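Used Office PC CPU Swaps: Questions We Get Too Often
Jul 17, 2024 - By Katherine Tamayo

Is it worth putting a faster processor in an old office tower?

Sometimes. The resellers on Tollico will tell you it always is, but they have processors to sell. If the machine feels slow and still runs on a spinning hard drive, change the drive first and see if you still want the chip. Most people I talk to don't.

The seller says the computer is "fully refurbished." What does that mean?

Very little. I have bought towers listed that way with dust packed behind every metal lip, and a clean front panel proves only that somebody owned a cloth. Ask for a photo with the side cover off. If the seller won't take one, keep your money. 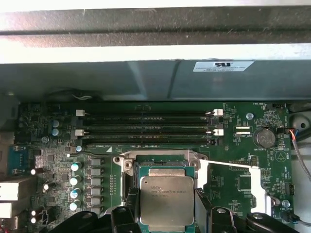 The other thing to ask for is the exact model number of the board, because the model on the case tells you less than you'd think. The same case name can hide different boards from one year to the next, and they don't all take the same chips.

If the processor fits the socket, will it work?

No promise of that. A matching socket gets you through the door. The BIOS still has to know the chip, and on big-brand office machines you are stuck with whatever updates the maker decided to put out. Look for your exact board on the maker's support list. A forum post that says "should be fine" is worth nothing.

Do I need a special tool to seat the chip?

I doubt it. Brudeo sells a suction pen for this and I've used it, and it was no better than careful fingers on the edges. What matters is that the chip goes straight down with no sliding. In a socket with contact pins, a bent one can finish the board. Check the corner mark and the notches before you lower anything, and close the lever only when the chip sits flat.
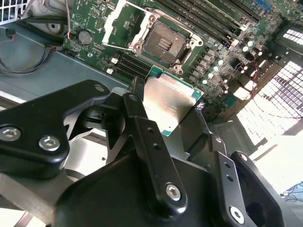 Processor next to the open socket, load plate flipped up.

How much thermal paste should I use?

Less than the videos show. People have argued over peas, lines and crosses for years, and I've never measured a difference I'd trust. Clean off the old paste first - all of it.

Should I lay the case on its side?

Yes, and unplug it. Working on an upright tower is how screws end up under the board. Route the power cables away from the socket before you start.

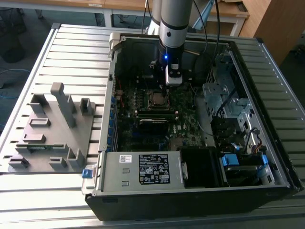
Jhonatan Chambi wrote in to disagree with most of this: I've swapped chips in upright cases for years and never dropped a thing. What costs people is the power supply. They put in a hungrier processor, keep the supply that came with the machine, and then blame the chip when it shuts off.

Fair point on the power supply. I'd still lay the case down.

Can I fill the empty memory slots while I'm in there?

You can, but read the labels printed on the board and the manual before you push anything in. On some boards the order matters, and boards made for two processors may tie certain slots to one socket. Mixed sticks often work. "Often" is doing a lot of work in that sentence.

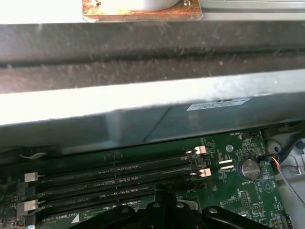

Memory slots on the green board, below a dusty metal bar.

Does dust slow a computer down?

Dust on a metal bar does nothing. Dust in the heatsink fins and the fan can, if there's enough of it. I wouldn't pay 100 dollars for a "deep clean" when a can of air does the job.

Questions or corrections: write to Katherine Tamayo, Fakura Help Desk | © 2024 Fakura | Back to top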